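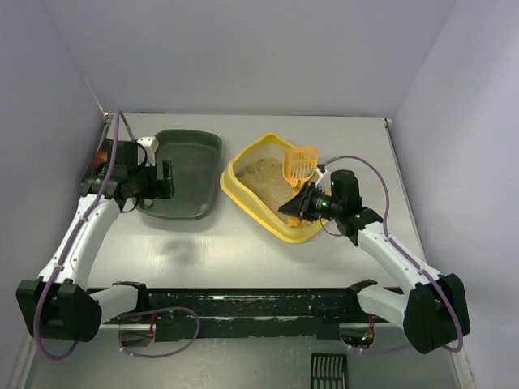
How to Switch Your Cat to a Pellet Litter

I put this off for years. Our old boy Mogensen had used the same clay litter since he was a kitten, and I figured a cat that set in his ways would sooner move out than step on a pellet. Then my neighbor Gemma Valentini switched both of hers one August and kept telling me how much less grit she was sweeping out of the hallway, so I gave in and tried it. He came around in the end, and so did our younger one, Urkard, who would use a flower pot if you let her (she has). This is how we did it, with a few things I'd change if I had to start over.

What you need

A bag of pellet litter, whatever is left of your old litter, a scoop with slots wide enough for the pellets to fall through, and a second box if you have the room. I'd really encourage the second box. It gives a doubtful cat somewhere familiar to go while he thinks things over, and you'll feel a lot calmer too.

Step 1. Set up the second box

Put it near the old one, but leave enough space that a cat can walk up to either. Fill the old box just as you always do. In the new one, start with mostly old litter and sprinkle a thin handful of pellets over the top. Then leave it alone! I hovered for the whole first evening, and all I managed to do was make Mogensen suspicious.

Step 2. Raise the pellets a little at a time

Every few days, when you top up the new box, use a bit more of the pellets and a bit less of the old stuff. We took 9 days to get to half and half. If your cat starts scratching at the rim and walking off again, go back to the last mix he was happy with and stay there for a while.

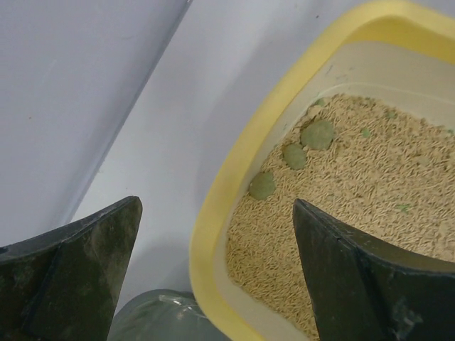
How deep should the pellets be?

Start with two inches or so and adjust from there, going a little deeper if your cat likes to dig and a little shallower if he seems unsure of his footing.

Step 3. Scoop more often than you think you need to

Different pellets behave differently. Some clump, and some just fall apart into sawdust, so read the bag before you buy. With the clumping kind, wait a few minutes after the cat has been in, then slide the scoop underneath and lift slowly. If you go at it fast the clump breaks up, and you'll be picking out crumbs for the rest of the week. I scoop morning and night during a switch – once a day is fine after that.

Step 4. Retire the old box

When both cats had been using the pellets without any fuss for a week, I took the old box away and gave it a good wash with plain dish soap and warm water. Skip anything strongly scented. I kept it in the closet for another month, just in case.

If your cat stops using the box altogether, or strains when he's in there, put the old litter back and call your vet that same day. It may have nothing to do with the pellets, and it shouldn't wait.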